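爪がかたむいてました(グリッパーの調整をまるごとやり直した話)

2025/09/05

ひさしぶりの更新です。8月は一度も書かなかったですね。暑かったのと、うちの卓上アームの調子がずっとおかしくて、ブログどころじゃなかったのと、半々です。

というわけで今回は完全にその話です。グリッパーの爪を外して、付け直して、原点を取り直して、手首のカメラも合わせ直して、テーブルの高さも測り直しました。要するに全部です。料理の話とか旅行の話を楽しみにしている方(いるのかな)は、すみません、次回あたりで。

うちのセルについて、はじめての人にざっくり書いておくと、作業場の奥のテーブルにアームが載っていて、先っぽにRikikのグリッパーがついています。制御ソフトはMidik。どちらも周りで使っている人が少ないので、検索してもあんまり情報が出てきません。自分で書いた過去記事が検索のいちばん上に出てきたときはさすがに笑いました。しかも読み返したら肝心なところが書いてない! なので今回は、未来の自分のためにもなるべく細かく書きます。

さて、症状です。

最初に変だなと思ったのは、コップを持たせたときでした。つかむことはつかむんだけど、持ち上げる瞬間にくるっと少し回る。取っ手の向きが毎回ちょっとずつ変わるんですよ。はじめはコップの底がざらざらなせいかなと思って、別のコップにしたり、置く位置を変えたり、つかむ速度を落としたりしていました。ソフトの設定をいじるのは椅子に座ったままできるので、ついそっちに逃げちゃうんですよね。三日くらいそれで溶かしました。

で、速度を落とすと回り方がゆっくりになるだけで、回る量は同じでした。ここで気づけよという話です。

決定的だったのは、何も置いていないテーブルの上で爪をゆっくり閉じさせたとき。左右が同時に真ん中に来るはずが、右がほんの少し先に来ている。しゃがんで横から見ると、右の爪の先がわずかに外へ倒れているようにも見える。「見える」だけだとアレなので、厚みのわかっている板をはさんで隙間を測りました。先端側で2ミリ。いや、2ミリって大きいですよ。紙一枚とかの世界だと思っていたので、ノギスを当て直してもう一回測りました。変わらず。

そりゃあコップも回ります。片側の先だけで押していたわけだから。

こういうとき、わたしはまずスメヤさんに連絡します。スメヤ・レンマさん。前の職場で一緒だった人で、いまはZindivmontという会社で搬送ラインの保守をしています。わたしの十倍くらい爪を外してきた人。写真と症状を送ったら、返事は一行で「ねじ、最後に締めたのいつ?」でした。

えーと。いつだろう。

点検ノートを引っぱり出したら、前回の増し締めの欄が空白でした。その前はちゃんと書いてある。つまり前回は、やったけど書いていないか、書いていないしやってもいないか、どっちかです。たぶん後者。うちの決まりでは把持約400回ごとに爪まわりを見ることになっていて、Midikのカウンターを見たらとっくに過ぎていました。カウンターは真面目に数えているのに、人間が見ていない。

気を取り直して作業開始です。

まず電源を落とします。アームはテーブルの端のほうに寄せて、手首が胸の高さに来る姿勢にしてから落とすのがおすすめ。以前、低い姿勢のまま電源を切ってしまって、床に座りこんで首を曲げながらねじを回したことがあって、翌日ほんとうに首が回らなくなりました。あと、ブレーキが効いているのを手で軽く押して確かめること。ぐにゃっと来たらそこで中止。

爪を外す前に、付いている状態をマスキングテープで記録しておきます。ブラケットと爪にまたがるようにテープを貼って、境目をカッターですっと切る。こうしておくと「もともとどうずれていたか」があとから見られるんです。左と右を入れ替えないように、テープにもL、Rと書きます。うちの爪は左右で形が鏡写しなので入れ替えたらすぐわかりそうなものですが、単体で机に置くと意外に迷います。わたしは一度やりました。

ねじを緩めたら、右の一本が、指で回るくらいゆるかったです。工具いらず。ちょっとぞっとしました。左はちゃんと固かったので、振動でじわじわ来ていたのは右だけだったみたい。ケーブルの取り回しが右側に少し引っぱる形になっていたので、それも関係あるのかもしれません(ここは推測です。スメヤさんは「半々」と言っていました)。

外した爪は、合わせ面をよく拭きます。うちのは黒い樹脂っぽい粉がうっすらついていて、綿棒が何本も真っ黒になりました。アルコールは素材によっては白くなるので、目立たないところで試してから。ブラケット側の座面も同じように拭いて、爪楊枝で角のごみをかき出します。ここ、地味ですがすごく大事で、角に粉がひとかたまり残っているだけで爪がきれいに座らないんですよ。面が浮いた状態でねじを締めると、そのときは締まった手ごたえがあるのに、粉がつぶれた分だけあとで緩む。今回の犯人もそのへんじゃないかなあ。

ねじは新品にしました。Landryの通販で小袋を買ったら送料のほうが高かったです。ねじを入れる前に、弱いほうの緩み止めをちょんとつけます。強いほうは絶対にだめ。次に外すとき泣きます。量もほんとうに少しで、ねじ山の先に点で置くくらい。はみ出すと座面にまわって、さっき拭いたのが台無しになります。

締める順番は、左右とも軽く仮締め、爪の間に平行な板をはさむ、グリッパーを手で閉じて板に爪を沿わせる、その状態で少しずつ本締め。片方を一気に締めると、締まる向きにつられて爪が回ります。左を少し、右を少し、また左を少し。急いでいるときほどここで手を抜きたくなるんですが、やり直すほうが長いです。わたしは今回もやり直しました。二回目でやっと板が両側にぺたっと当たって、光にかざしても隙間が見えなくなりました。

このとき、板のかわりに定規を使うのはやめたほうがいいです。前にやったことがあるのですが、定規って端の面がけっこう適当で、そこに爪を合わせてもまっすぐにならない。ちゃんと面の出ている板をひとつ、グリッパー専用にして、ほかのことに使わないで箱にしまっておくのがいちばんです。うちの板は一時期コースターになっていました。犯人はわたしです。

さてここからソフト側。

機械が合ったら、開閉の原点を取り直します。Midikの場合、グリッパーのページの下のほうに原点の項目があって、爪を閉じきった状態で値を読んで保存します。うちは前の値がずれた爪に合わせてあったので、そのままだと閉じきる手前で止まってしまう。新しく読んだ値は249でした。この数字自体には意味はないです、個体ごとに違うので真似しないでください(前の記事のコメントで値をそのまま入れた方がいて、ちょっと大変だったようなので念のため)。

保存するときの注意がひとつ。画面の保存を押しただけだと、電源を切ると元に戻ります! 本体への書き込みは別のボタンです。これ、わたしは三回ひっかかっていて、毎回「あれ、さっき直したのに」と言っています。付箋を貼りました。画面の縁に、「書き込み」とだけ。

原点が終わったら、手首カメラ。

爪を付け直すと、カメラから見た爪の位置も微妙に変わります。カメラ自体を動かしていなくても、です。うちは画面の下のほうに左右の爪の先が見えるような付け方をしていて、これは好みの分かれるところだと思います。爪が見えないほうが物は広く映るし、すっきりする。でも爪が見えていると、何かおかしいときに一目でわかるんですよね。右だけ高いとか、開きが足りないとか。今回みたいに爪が倒れてきたときも、過去の画を並べていればもっと早く気づけたはず。並べてなかったけど。

カメラの固定ねじもついでに見ます。ここは緩んでいませんでした。レンズは指紋がべったりだったので、ブロワーで飛ばしてから専用の紙で。いつ触ったんだろう。

カメラを合わせる手順は、前に書いたのと同じです。チェッカー模様の板をテーブルに置いて、手首の向きを変えながら何枚も撮って、Midikに計算させる。全部で6姿勢にしました。もっと多いほうがいいという人もいるし、わたしも前は意味もなくたくさん撮っていたんですが、向きがちゃんとばらけていればこれで足りるように思います。逆に、似たような角度ばかりだと何枚撮っても変な結果が出ます。思いきって傾けるのがコツ。傾けすぎて模様が見切れると、その姿勢は使えないので撮り直しです。

あと照明。うちは天井の明かりがテーブルに反射して、手前と奥で明るさが違います。天板は茶色の、木目のないつるっとしたやつなんですが、これがまあ光る。模様の板が反射で飛んでしまう角度があって、そこだけ計算がはじかれる。カーテンを閉めてやり直したらすんなり通りました。昼間にやるなら最初からカーテンです。

それからテーブルの高さ。爪の先が前より少しだけ下に来ていることがわかったので、高さの基準もやり直し。紙を一枚敷いて、爪をゆっくり下ろして、紙がひっかかるところを基準にします。原始的なやり方ですが、これで困ったことはないです。紙を引っぱりながら下ろしていって、すっ、すっ、ず、となったところ。ここは手の感覚なので、文章だとどうにも伝わりにくいですね。

周天福さん……いや、漢字が合っているか自信がないのでティエンフーさん(Tien-fu Chu)と書きますが、彼は紙じゃなくて隙間ゲージを使う派で、この話になるといつも長いです。紙は湿気で厚みが変わるというのが彼の言い分で、そのとおりだと思います。思いますが、わたしは紙でやります。箱からゲージを出すのが面倒なので。

ここまで終わって、やっと物をつかむ確認です。

いきなりコップには戻らず、まずはお椀でやります。丸くて左右対称だから、位置のずれがそのまま見えるんですよ。コップだと取っ手に気を取られるし、箱だと爪が面に沿って勝手に直してくれちゃって、ずれが隠れる。白いお椀は暗い色の爪との境目がはっきり出るのもいいところです。中は空で。

見るのは、お椀を画面の左右の真ん中に置いたとき、爪の先がお椀の下のほうの左右に同じくらいの間合いで来ているかどうか。まだ触らせません。開いたまま、あとちょっとで触るというところで止めて、じーっと見ます。ここでどちらかに寄っていたら、閉じたときに必ず先に当たるほうが出て、お椀が押されてずりっと動きます。
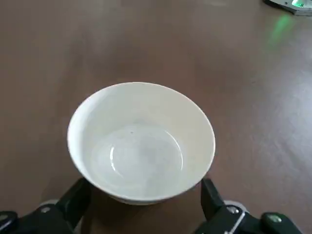 手首のカメラから。爪は開いたまま、まだ触っていません。

どうですか、左右のこの感じ! 爪とお椀の間合いがきれいにそろっていて、わたしはこれを見てコーヒーを淹れに行きました。ブラケットのところに銀色のねじの頭が見えますよね。点検のときはまずここを見ます。右側を斜めに通っている白い細い線も、ついでに見る癖をつけることにしました。

画を見るときのコツをもうひとつ。お椀の縁じゃなくて、胴の下のほうと爪の関係を見てください。縁はカメラに近いぶん大きく映るので、縁で合わせようとすると「広げなきゃ」と思ってしまう。実際に爪が行くのはもっと下です。わたしは最初のころこれで爪を開きすぎて、隣に置いたものをよく倒していました。

あと影。お椀の手前にやわらかい影が落ちるんですが、これを物の一部だと思いこむと間合いを読み違えます。人間でもやるし、ソフトもやります。迷ったら一度懐中電灯で横から照らして、動くほうが影。

開いた状態の確認がすんだら、いよいよ閉じます。最初はうんと弱い力、うんと遅い速度で。右手は停止ボタンの上。閉じるところを横から見て、左右が同時に触るか、触った瞬間にお椀が動かないかを見ます。うちは最初の一回で、ぴたっと来ました。お椀が動かない。持ち上げても回らない。下ろして、離して、もう一回。回らない。コップに替えて、取っ手の向きをテープで印して、もう一回。回らない!

三日かけてソフトをいじっていたのはなんだったのか……という気持ちはありますが、いじった速度の設定は全部もとに戻しました。ここも大事で、迷走中に変えた設定を残しておくと、あとで何が効いたのかわからなくなります。戻してからもう一度、同じ確認を最初から。戻し忘れがひとつあって、加速の値だけ変なままでした。ノートに書いておいてよかった。

力の設定は、爪が直ったら前より弱くても持てるようになったので、少し下げました。前はずれた片側で無理やり押さえていたので、そのぶん強くしてあったんですね。陶器は強くはさむと欠けるのが怖いので、下げられるのはうれしい。ただし下げすぎると今度は落とすので、低いところからちょっとずつ上げて、持ち上げてゆらして、滑らないところからさらにひと目盛り、くらいにしています。下には必ずタオルを敷いてください。試すときだけでいいので。

ついでに直したこともいくつか。

ケーブルは、手首のところの留め方を変えました。前は結束バンドでぎゅっと留めていたのを、面ファスナーにして、手首を回しきったときにも少したるむくらいに。たるみすぎると爪の前に垂れてくるので、回しきる方向を両方試してから長さを決めます。片方だけ試して満足すると、反対に回したときにぴんと張ります。やりました。

点検ノートは、表を新しく作って作業台の横の壁に貼りました。ノートだと開かないので。日付、回数、ねじ左、ねじ右、板の隙間、ケーブル、名前。細かくしすぎるとどうせ書かなくなるから、横一行で済むようにしてあります。ペンもひもで吊りました。ペンがないと書かないんです、わたしが。

Midikのカウンターのほうは、点検の回数になったら画面に大きく出るようにしたかったんですが、設定のどこにも見つからず。前の版にはあった気がするんだけどなあ。知っている方がいたらコメントで教えてください。いまは毎朝立ち上げたときに自分で見ています。今のところ見忘れはなし。

スメヤさんに結果を送ったら、「板の隙間、来週もう一回測って」と返ってきました。新品のねじは最初になじむので、そこで少し緩むことがあるそうです。なるほど。壁の表に書いておきました。

ねじの品番を聞かれそうなので先に書いておくと、袋を捨ててしまいました。ごめんなさい。注文履歴を見たら追記します。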